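How a Robot Learns to Fetch a Cup of Water

Think of the first time you poured a drink by yourself. You had probably watched somebody else do it many times. You knew which way up the cup went and when to stop.

A robot starts with none of that. It has motors to move its arms and a computer to tell the motors what to do, but the computer doesn't know what a cup is for. Somebody could try to write down every tiny movement. Move left a bit. Close the fingers. Lift. The trouble comes when the cup is in a different place the next day, and the written list sends the hand to an empty spot.

So many robot builders use another way. They collect examples. One example is a recording of one job, done from start to finish by a person. The computer studies a large pile of these and looks for what they have in common.

Borrowing the robot's hands

People have five fingers on each hand. Many robots have only two, and they are stiff. If you showed a robot how to pick up a cup with your own hand, it would be hard for it to copy you.

At the Sternow workshop, the people doing the showing hold a gripper in each hand. A gripper is a tool with two fingers that pinch together. Now the person has to manage with the same sort of fingers the robot will use.

"Your hands feel very clumsy on the first day," says Madhu Vashisht, who records examples there. "I dropped the cup over and over. By February I could do it while thinking about my lunch."

What are the square patterns?

The grippers carry black-and-white square patterns. These are called markers. A computer can spot a marker easily in a picture and work out where it is and which way it is tilted. That helps it follow the gripper through the air.

There is also a camera on the gripper, so the computer gets a close view of whatever the fingers are near.

How many examples?

The cup job at Sternow has 2184 examples so far. On a good day the team records 110. Afterwards, Wing-sze Sin watches them all and takes out any that went wrong in a way the robot shouldn't copy, such as when somebody stopped halfway to answer the door. She has taken out 326.

The examples must not all be the same. The team moves the cup, changes who is holding the grippers, and works at different times of day so that the light changes. If every cup in the pile stood in one spot, the robot might learn about the spot and nothing about the cup.
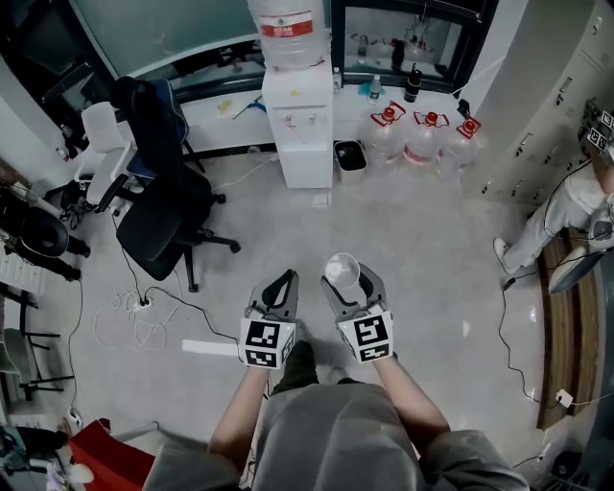
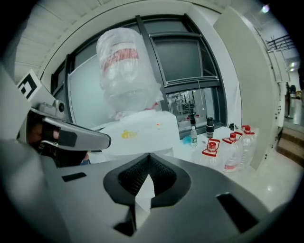 Collecting examples near the water jugs.

Issue 400 · Page 14

Does it work?

Some of the time. The robot at Sternow can now pick up a cup from a table and put it down again. Filling the cup is harder, as water is heavy and moves about. The team plans to record more examples of that part next.

Words to know

Gripper: a tool that takes hold of things.
Marker: a pattern that a computer can find easily.
Example: one recording of a job being done.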